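Skonstead Delicates Wash, unscented

Concentrated liquid for hand washing and for the gentle cycle. Made by Usemance for cotton, linen, viscose and most blends. Not for wool or silk — use the Pidby bottle for those.

Size: 900 ml
Dose: 30 ml for a sink or basin, 30 ml for a small machine load
Washes per bottle: 30
Bottle height: 175 mm
Item no. 175-93

Contains no bleach, dye or optical brightener. Rinses out in cool water. Strong reds and pinks should be washed on their own the first few times, whatever detergent you use. Tie drawstrings in a loose bow before washing so they don't pull out of the hem.
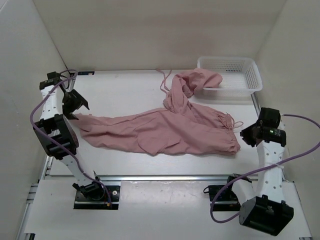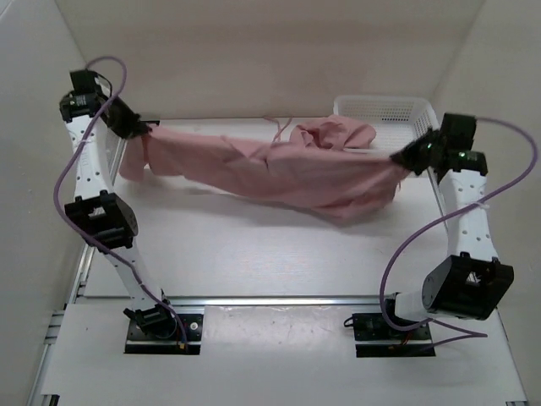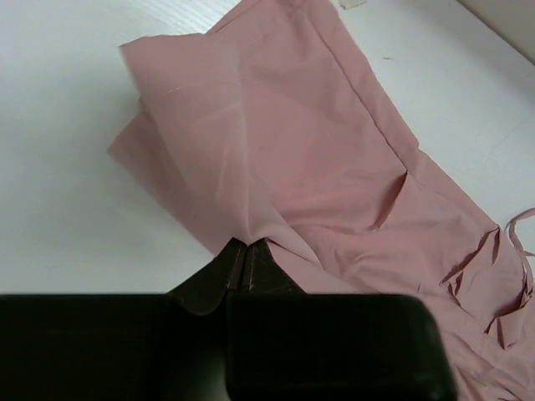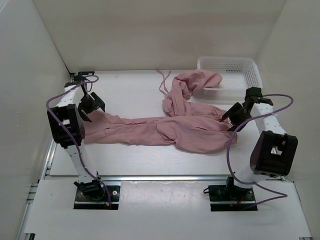
Light clothes in pink and other soft colors can go in at 30 °C.

Directions: fill the basin first, add the liquid, stir, then put the clothes in. Soak for ten minutes. Press the water out and do not wring. Dry flat or on a wide hanger, out of direct sun.

For stains, put a few drops on the spot and leave it for five minutes before washing. Old oil stains may need a second round. Test dark linen on an inside seam.

The cap changed in December. Older bottles have a screw cap with no measuring line; the liquid is the same. Refill pouches fit both.

Also in this range: Ersoy mesh wash bag, small and large. Ersoy stain bar, 93 g.

Store above freezing. If the liquid turns cloudy in a cold room, let it warm up and shake the bottle. Keep away from children.

Trade orders: Canan Kurtuluş
Product questions and safety sheets: Erdal Uysal

Page updated 2022-05-23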